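From: Jussara Meireles
To: Linen and Laundry Services list
Date: 2026-02-01
Subject: Re: Change of collection times and new bed linen rota

Dear colleagues,

Thank you to those who wrote in after the November circular. I have replied to several of you separately, but one message raised points that concern every residence, and I am answering it on the list with the sender's agreement.

The Polell Hall office wrote:

> We have read the circular twice and are still unsure which day count applies to us. Under the
> old arrangement we changed bed linen every 7 days and sent everything down in one load. The
> circular says that halls with more than 56 beds will move to two loads, but it does not say
> whether the guest rooms are included in that figure. If they are, we are over. If they are not,
> we are under by a small margin and would prefer to stay as we are.
>
> We would also like to know what is to be done with mattress covers. Flurkus returned ours
> folded in with the sheets last term, and two residents were given a cover in place of a sheet.
>
> Finally, residents have asked whether they may keep their own duvets. We told them yes, but
> we should be glad to have it in writing.

I will take these in order.

Guest rooms are included. The figure of 56 refers to all made-up beds in the building, whether or not they are let. Polell Hall will therefore move to two loads, as will Yook House. Jarinora Court stays on a single load for the present. I accept that the circular should have stated this plainly, and the version on the staff pages has been corrected.

The interval itself does not change. Bed linen will still be changed every 7 days in all residences. What alters is that the upper floors and the lower floors will be collected separately, so that the linen room in each building has to hold only half of the total at any one time. Hall offices may decide for themselves which floors go first, but should please tell me once they have settled it and then keep to the same order for the whole term. 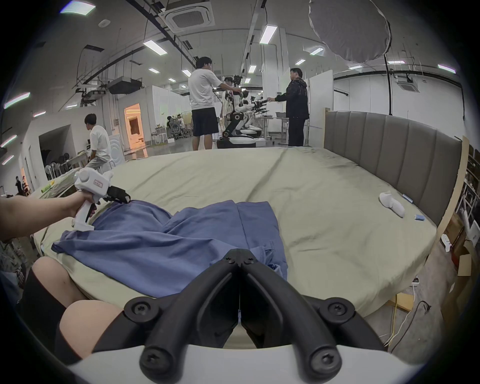

On mattress covers, the mixing of covers and sheets has been taken up with Flurkus. They have agreed to return covers in a separate bag with a green tie. Bags should be checked against the delivery note before it is signed. Once a note has been signed, Flurkus treats the count as accepted, and we have had very little success in reopening such cases afterwards. Of the 127 items reported missing last year, most were on notes that had been signed at the door without being opened — I would ask all offices to bear this in mind.

Residents may keep their own duvets and pillows. This has always been the rule, and you may take this message as written confirmation. Personal items must not be placed in the hall bags. Flurkus does not sort by owner, and neither the firm nor this office can undertake to trace a duvet that has gone to the plant by mistake. Residents who wish to wash their own bedding should use the machines in the basement of their building, where the larger drum is suitable for a single duvet.

Two further matters have come up in other replies.

Stained or torn sheets should be knotted at one corner and placed at the top of the bag. Please do not write on them. Each hall may hold back up to 5 spare sets for use during the week, and these should be shown on the monthly return under "retained" and left out of the total sent.

Collection will be from the rear entrance at Yook House until the work on the front steps is complete. The door must be unlocked by the time the van arrives, and the driver has been told not to wait if it is not.

Offices that have not yet returned the bed count form should do so before the new rota begins. A copy can be had from me on request. Questions about invoices should go to the accounts office and not to this list.

Yours sincerely,

Jussara Meireles
Residential Services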